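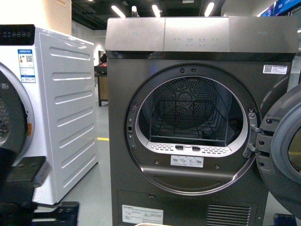
Is the Ravura tennis racket any good for a club player?
Mostly, and especially if you hit fairly flat and like a bit of help on serve.

I've had mine since July and played 18 matches with it (lost more than I'd like, but that's me!). It cost £75 from Gondix, already strung, and it feels much softer on the elbow than my old Plusta. Volleys are lovely. Topspin is harder work, and my hitting partner Harish Prajapati, who whips everything, gave it back after one set and said no thanks.

The grip is the weak bit – it went shiny and slippery within weeks, so I've put a Zaki overgrip on top and it's been fine since.

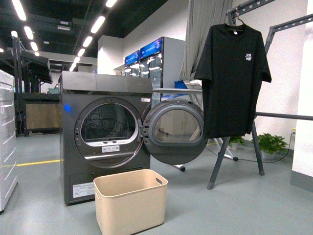 Does it need restringing straight away?
I'd leave it until the factory strings lose their bite, which for me was after around 40 hours on court.

Four stars from me, and I'd buy it again at that price.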